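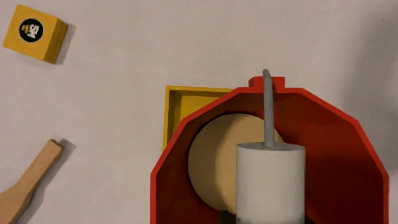

A customer wrote in to say the Garnum shampoo bar had outlasted two bottles of her usual stuff and one holiday romance, and could we please stop running out of the unscented one. We have stopped running out of the unscented one. The rest of her week is her own business.

Garnum Solid Shampoo Bar, 52 g
by Gandirow
£12
Item 357
In stock

Choose a scent:
Unscented
Rosemary and mint
Orange peel
Bonfire (it's an acquired taste, and a few of you have acquired it)

Add to basket
Add to wish list

If your last shampoo bar left your hair feeling like a doormat, you have our sympathy. A lot of the early ones were soap with ambitions. Garnum is made without soap, so it rinses out in hard water and doesn't leave that waxy coating that makes you look as if you've been cooking chips in a shed.

It lathers quickly. You'll think you need more than you do, everyone does, and you'll spend the first three washes with a head like a meringue. Two or three strokes over wet hair is plenty for anything down to the shoulders. Longer or thicker hair may want a second go at the roots.

How to use it
Wet your hair properly. Rub the bar over the scalp, put the bar down somewhere dry, and work up the lather with your fingers. Rinse, then carry on with conditioner if you're a conditioner person. The bar does detangle a little, but we wouldn't throw the comb away.

Keeping it alive
Leave it sitting in a puddle and it'll turn to porridge. A dish with holes in it helps, and so does the Zikex travel tin, sold separately, which has a raised tray inside and a lid that shuts with a rather smug click. Let the bar dry before you close the lid on it.
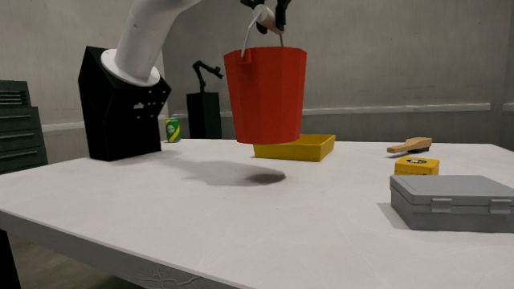 Posted by the Sheehan Bathroom Counter | Hair | July 2, 2024

We tried all four scents over several weeks, in a flat with bad water pressure and very little shelf space. Rosemary and mint is the one to get if you wash your hair in the morning and resent it. Orange peel smells of orange peel, for once, and fades by lunchtime. Unscented smells faintly of nothing in particular – a clean plate, perhaps.

Bonfire divided the shop. It's smoky for the length of the shower and then settles into something closer to old books. One of us bought a second bar. One of us asked for the windows to be opened.

Coloured hair came through fine in our hands, though we'd still test a bit underneath before trusting any new shampoo with an expensive blonde. If your scalp is easily upset, begin with unscented.

Customer rating
4.5 out of 5, from 437 reviews
Most common complaint: dropped it in the shower
Second most common: other people in the house using it as soap

Delivery and returns
Posted in a cardboard box that fits through most letterboxes. Unused bars can come back to Sheehan within the month of July for a full refund. Used bars can't, however briefly you used them.

You might also look at
Zikex travel tin, round
Garnum conditioner bar
Gandirow wide-toothed comb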